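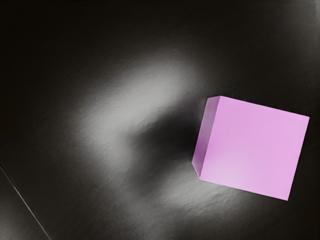

Figure 6. Simulated camera view with the pink test cube on a dark, reflective table.

6.4 Fault 264: Target Lost Due to Glare

Fault 264 stops the Noltine cell when the vision module finds a bright reflection near the target and can't settle on one outline. In Figure 6, the pale patches to the left of the cube are glare on the table. If the module takes a patch like this for part of the cube, the pick point shifts and the gripper can hit the table.

CAUTION: Don't clear the fault and restart from the pendant alone. The arm resumes from its last planned pick point, which may be wrong.

To clear the fault in simulation:

1. Press Hold. Wait for the status bar to read IDLE.
2. Open Scene > Lights and select the overhead light.
3. Lower Intensity from 1,000 to around half.
4. Open Scene > Table and raise Roughness one step at a time until the bright patches fade.
5. Select Vision > Redetect. The outline should follow the edges of the cube only.
6. Select Clear Fault, then run 8 picks at reduced speed.

If the fault returns, move the light to the other side of the table and repeat from step 5.

Note: Scene settings are not copied to the physical cell. On a real table, fit the matte cover before the first run.

Note: Releases before March do not log the pick point with this fault. Write it down before clearing.

Section revised August 7, 2025. Send corrections to Adalberto Arruda, Skurncombe support desk.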